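Teaching an arm to put a book back

Posted in September by Simão Abreu
3 comments | 14 shares

I've spent most of this month on one task, and it's a small one: take a book by its sides, move it on a shelf, let go. I show the arm how to do it by driving it from a hand controller, and every time I do it the arm's joint positions and the camera pictures get saved together. Later those go into training.

The first thing I had to decide was how to drive it. Rui Brandão got me started two years ago with the other method, where you hold the arm itself and push it through the motion. It's quick to learn and you can feel when a finger touches something. The trouble is that your own hands and sleeves get into the pictures, and on a shelf there isn't much room for them anyway. So for this job I used the remote setup, with software from a small outfit called Jerkon. It has a delay you notice for the first hour and then stop noticing.

Books are harder than the blocks and cups I did before. A block is the same width all the way up. A book standing with its pages toward you may be wider at the top than at the bottom, and the pages give when you press on them. If I come in with the fingers too high, I'm squeezing loose paper and the whole thing wants to fan out. Low down and close to the shelf works better for me, one finger on each side, closing slowly.
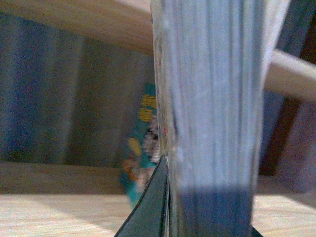
Wrist camera, with one finger against the left side of the book.

The wrist view is what I drive by for the last bit of the approach. It's good for judging where the fingertip meets the book and poor for nearly everything else. A thick book blocks a lot of it, and the shelf behind goes blurry. For a while I tried to do the whole motion from that view and kept drifting to the right without knowing it. Gonçalo Rocha watched one of those attempts and told me to keep the wide view on the bigger screen and only look at the wrist view at the end. I changed it that evening and have left it that way.

I recorded 23 demonstrations that I kept. I threw out more than that. My rule was to drop any run where I stopped in the middle to think, because the arm will learn the stopping too. Gonçalo doesn't agree with me on this. He keeps his slow runs and trims the pauses afterward. I may try it his way on the next batch, but I don't like cutting into recordings once they're made - it's too easy to cut a pause that was there for a reason, like waiting for a book to settle.

A few notes for anyone doing something similar.

Start each run from a slightly different place. My first batch all began from the same rest position and the trained arm was lost if I started it a hand's width to the left.

Don't tidy the shelf perfectly between runs. I did at first, out of habit. Then the arm only knew one arrangement.

Record in the morning and again in the late afternoon if there's daylight in the room. Shadows on pale wood move a lot more than I expected, and a strong one can look like an edge.
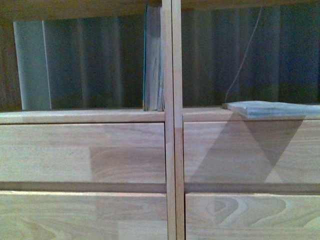

The other thing I'd pass on is to write down what you meant to do before each run. I used a plain notebook, one line per run. When I went back through the recordings there were several where I couldn't tell from the pictures alone if I'd been pushing the book or lining up to grip it. The notebook settled most of them.

Results so far are fair. The trained arm gets its fingers to the right place most of the time, and then it closes too fast. I think that's my fault. In the early runs I was closing the controller in one squeeze, and I only slowed down later on. I'll redo those before I train again.

Next I want to try thin books, which I've been putting off. Deolinda Bastos has been doing folders on the Brakstead project and says thin things fall over as soon as you let go of them, so I expect to be recording the letting go as much as the gripping.

3 comments

Benvinda Paiva
Do you open the fingers all the way when you release, or just enough to clear?

Simão Abreu
Just enough. If I open wide on a full shelf I bump whatever is next to it.

Rui Brandão
I'd still do the first few by hand, even if you throw them away. You learn how hard you're pressing.

Related posts
Hand guiding or remote control: what I use and when
Mounting a wrist camera so it stays put
Notes from the Magalhães workshop
Two weeks with the Waner controller

Contact | Copyright Simão Abreu | Back to top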